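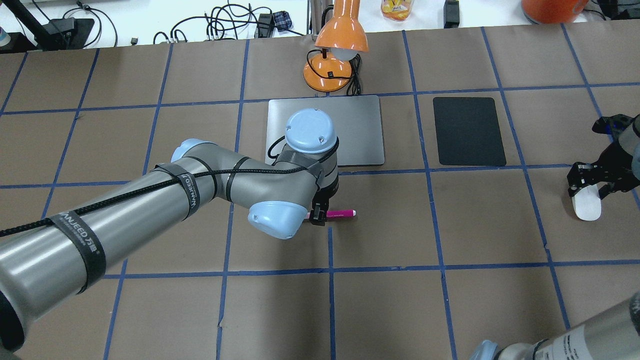

4. Dressing the form for a loose gown

Follow this section if you are mounting a wrapping gown, a bedgown or any other informal dress from before the waistline rose. For stiff-bodied gowns, go to section 5. The form should already be on its stand with the neck cap fitted (section 3).

You will need

The Ninska form, medium or small
Padding pack A (polyester wadding, 400 g)
Two lengths of cotton tape
Curved needle and white cotton thread
Cotton jersey cover
The Clulell hip pads, left and right
A soft tape measure
A clean sheet, larger than the gown when laid flat

4.1 Before you start

Take off rings, watches, bracelets and lanyards. Wash and dry your hands. If the gown has metal thread or a painted silk ground, wear close-fitting nitrile gloves.

CAUTION: Do not try the gown on the form to see how much padding is needed. Take all measurements from the gown while it is flat.

4.2 Measuring the gown

1. Lay the gown on the sheet, front side up, with the sleeves out to the sides. Do not pull the sleeves straight if they resist.

2. Measure across the back between the armhole seams, at the narrowest point. Write this down as A.

3. Find the waist. On a loose gown there may be no waist seam, so look for a line of wear, old stitch holes or a crease from a sash. Measure around the inside at this level and write it down as B.

4. Measure from the nape to the hem at centre back. Leave out any train. Write this down as C.

5. Take 20 mm off B. The result is your padded waist.

Note: The unpadded waist of the small form is 733 mm. If your padded waist comes out smaller than this, stop. The gown cannot be shown on this form. See section 9 for the carved foam torso.

Note: Gowns that were altered for a later wearer often have two waist levels. Use the one that matches the present hem.

4.3 Setting the height

1. Loosen the collar on the stand by half a turn.

2. Raise or lower the pole until the nape of the form stands at C plus 10 mm from the base. For a gown meant to trail, set it at C exactly.

3. Tighten the collar by hand. Do not use pliers.

4. Push gently on one shoulder. The form should not turn. If it does, tighten the collar again and check the rubber washer under it.

4.4 Padding the torso

Loose gowns were usually worn over a shift and sometimes over light stays. Decide which you are showing before you begin. With stays, the bust sits high and the front is smooth from bust to waist. Without them, the bust is lower and rounder and the waist is less marked.

1. Tear the wadding by hand into pieces the size of your palm. Cut edges leave a ridge that shows through thin silk.

2. Lay the first pieces over the upper chest and work downwards, overlapping each by half.

3. Tack each layer with long, loose stitches. Keep knots on the outside of the wadding and well away from the shoulder line.

4. Check the bust and waist with the tape measure after every layer.

5. Pin nothing. If a piece will not stay in place, tie it with cotton tape and sew the ends flat.

6. Pull the jersey cover down over the padding, starting at the neck. The neck opening measures 309 mm and will stretch. Do not cut it.

7. Turn the cover under at the bottom edge and stitch it to the canvas.

4.5 Fitting the hip pads

The pads are marked L and R on the inner face. For most wrapping gowns they can be left off. Use them where the skirt has more width at the sides than at the back.

1. Hold the left pad against the form with the thick end towards the back.

2. Tie both tapes around the waist and finish with a flat bow at centre front.

3. Fit the right pad in the same way and check that the two sit level.

CAUTION: The tapes must not press on a seam once the gown is on. Move the bow to one side if the gown opens at the front.

4.6 Putting on the gown

This takes two people. Allow roughly 70 minutes the first time.

1. One person stands behind the form and supports the full weight of the skirt. The other guides the sleeves.

2. Open the gown fully. Bring it to the form from the back, at shoulder height.

3. Ease both shoulders on together. Let go of the skirt only when the shoulders are carrying the weight evenly.

4. Roll a tube of acid-free tissue for each sleeve and slide it in from the cuff.

5. Wrap the front edges over, left over right unless the wear marks show otherwise, and hold them with the sash if it is strong enough. If the sash is weak, use a new one dyed to match and say so on the label.

Leave the gown overnight, then look again at the shoulders and underarms. If you see pulling, take the gown off and remove one layer of wadding from the upper back.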